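Household Materials, Unit 4: Why Things Get Wet and Stay Wet
Course notes, Lornstead Adult Learning. Instructor: Ritu Bhatt

Before you start: the reading is the Keskinen chapter, pages 100 to 103. It is four pages. Last term two people told me it was too long, and one of them had bought the hardcover.

1. Beading and spreading

Water likes itself. Left alone, it pulls into the smallest shape it can manage, a ball. Put it on a surface and there is a contest between the pull of the water on itself and the pull of the surface. On clean glass the surface wins and the drop goes flat. On wax the water wins and sits up like a tiny dome.

We describe this with the contact angle, measured inside the drop where its edge meets the surface. Under 90 degrees, the water is said to wet the surface. Over 90, it doesn't, which annoys people who are standing there with a damp sleeve.
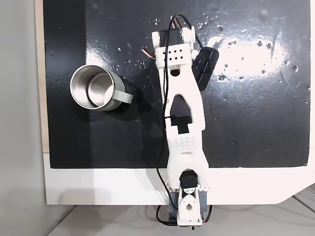

Contact angle depends on the surface and also on whatever is on the surface. A fingerprint will change it. So will dish soap, furniture polish and last night's frying. Darcy Lowther's kitchen counter gave us 44 degrees at one end and a good deal more by the stove, and she has asked me to stop bringing it up.

2. Drying

A thin film dries faster than the same water in drops, as more of it is open to the air. This is the whole idea behind rinse aid. It makes water spread and run off, and you get fewer spots. The spots themselves are minerals, left behind when the water goes. Wiping moves them around. Vinegar dissolves the chalky ones.
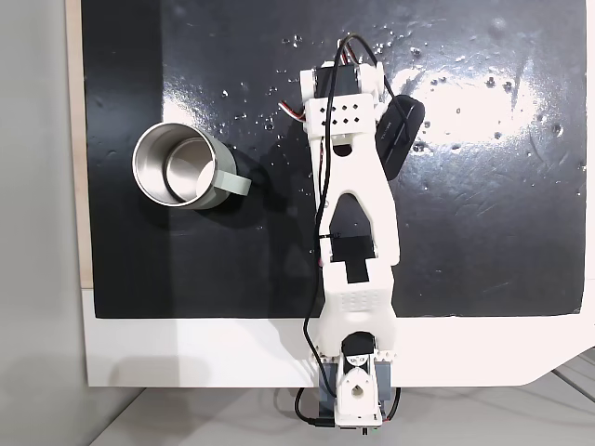
Moving air matters more than most people think, and warm air holds more water than cold. A closed bathroom in December has neither going for it. Open the door.

3. For next time

Pick 2 surfaces at home. Put one drop of tap water on each and look at it from the side, at eye level. Sketch both. Then wipe each surface with a little soapy water, let it dry without rinsing, and repeat.

Bring the sketches. Shading is optional and will not raise your grade, Aurelio.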